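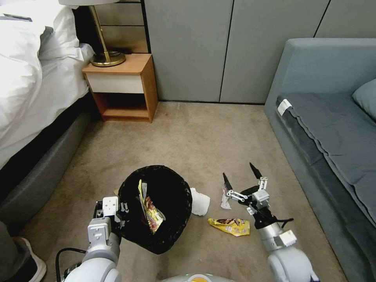
The wastebasket in the gray-green room, with the yellow wrapper still in it.

Stories > Short Fiction > The Clodavton Rooms

Ilse Voß loved the first ten minutes in a room more than any other part of the job, and she had been in 158 rooms since she started at the Clodavton, so she felt she could speak with some authority. Every one of them told you something! You only had to stand on the carpet with your shoes off and look.

This guest had slept badly, or wonderfully. The duvet was all over the place, half off the mattress, and the sheets had gone along with it. There was a sneaker by the bed. Ilse never moved a shoe before she had thought about it, and she thought about this one for a good while.

"You'll be back for that," she told it.

Then the wastebasket. Oh, she loved a wastebasket. Old Rieger, who had trained her, used to say you could learn a man's whole character from his desk, but Rieger had never emptied anything in his life. The desk was where people put what they wanted seen. In the basket was a yellow wrapper with red and white printing, crumpled and standing up against the side as if it had been tucked in for the night, and behind it some pale paper.

So, a snack eater. Eaten in bed, she decided, with the brass lamp on and the rain going, at maybe 3 in the morning, when a snack tastes better than any dinner ever cooked. She was delighted for him. Or her. She pictured somebody off the late train from Akum, too tired to hang up a coat, sitting on the blue sofa for a minute and then giving up on the sofa and falling into that big white bed.

And the paper? A letter, obviously. It had to be a letter. Ilse had a rule about paper, and the rule was that she never unfolded it, which left her free to write it herself. Dear Starkine, she began, because it was the best name she had ever heard and she had been saving it. Dear Starkine, I have come around 800 miles and now I can't think what to say to you.

That was good. She said it again out loud to the gray-green panels.

Dear Starkine, I had a speech of 1000 words and I have eaten my supper out of a bag instead.

Even better! She laughed so hard she had to sit down on the edge of the bed, right in the mess of the duvet, with the sneaker next to her foot. The lamp needed dusting and the pillow needed plumping and she had the whole corridor still to do.

There were steps outside, uneven ones, a shoe and then a sock.

Ilse jumped up and opened the door.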